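Home | Guides | Workshop | Budgeting | Contact

How to Budget for Your First Robot Arm (and Start in Simulation While You Save)

By Iresha Sarkar

Most people who write to me about buying a robot arm have already picked one out. They've watched the videos, they've got a tab open with the price on it, and what they'd really like is for me to say go ahead.
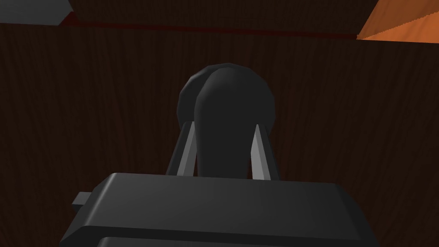 I do love that enthusiasm, and I had plenty of it myself! But the price on the tab is only the start, and I'd like to walk you through the way I plan a purchase now, after a first year in which I got quite a few things out of order. Get yourself a cup of coffee, since I do tend to go on.

Step 1. Write down the one job

Pick a single task and describe it in a sentence or two, the way you'd explain it to a new helper. Mine was "pick up a part from the tray and set it down in the fixture, right way up." Add the weight of the heaviest part, the width of the widest one, and how far apart the two spots are. If you find you've written three jobs, choose the one you'd be happiest to hand over and put the others away in a drawer for now.

Step 2. Try the job in simulation

You can learn a surprising amount before you own any hardware at all. Set up a plain tabletop in whatever simulator you can get running, drop in a two-finger gripper and a stand-in for your part, and practice the grasp. I usually give this a couple of weeks of evenings. You'll be looking for things like whether the fingers open wide enough, whether the arm can reach the far side of the table without folding up on itself, and whether your part really wants a different style of gripper. Don't fuss over making it pretty. Do be careful with the sizes, though, and measure the real part with calipers.

A simulator won't tell you much about cables, slippery surfaces or a table that wobbles. Keep a list of those worries as they come up. You'll need it in step 4.

Step 3. Ask for quotes the same way every time

Send your one-sentence job to each supplier along with your measurements, and ask for the arm, the controller, the gripper and the shipping as separate lines. When I did this, Tritholm sent everything broken out very nicely, while Sokach gave me one lump figure and had to be asked twice (they were perfectly pleasant about it). Ask how long the quote is good for, too. Mine ran out in July while I was still dithering over finger pads.

Step 4. Price the unglamorous bits

My extras the first time came to $838, and I had set aside exactly nothing for them. That covered a mounting plate, a proper emergency stop, longer cables, spare finger pads and a sturdier stand from Bouvier. I also paid an electrician to move an outlet, which I'd forgotten about completely until the bill showed up. Guarding is a separate matter and depends on your arm and your shop, so have someone qualified look over the setup before you settle on a number.

Step 5. Budget your own hours

I put down 50 hours for setup and learning, and I'd suggest you start with something like that even if you're handy. Mounting the arm took me an afternoon. Teaching it to set a part down gently took around 8 evenings, some of them rather grumpy ones. If you're paying somebody else for that time, it belongs in the budget right beside the gripper.

Step 6. Decide what waits

A camera, a second gripper and a rolling base are all lovely to have, and all three can usually wait until the first job is running. I keep mine on a page headed "Stelstead," after the shop space I hope to move into someday, and I look it over every few months. Two items have already been crossed off without my spending a penny on them.

Once you've got your quotes back, put them side by side on one sheet with the extras and the hours filled in for each, and leave it alone for a week before you order.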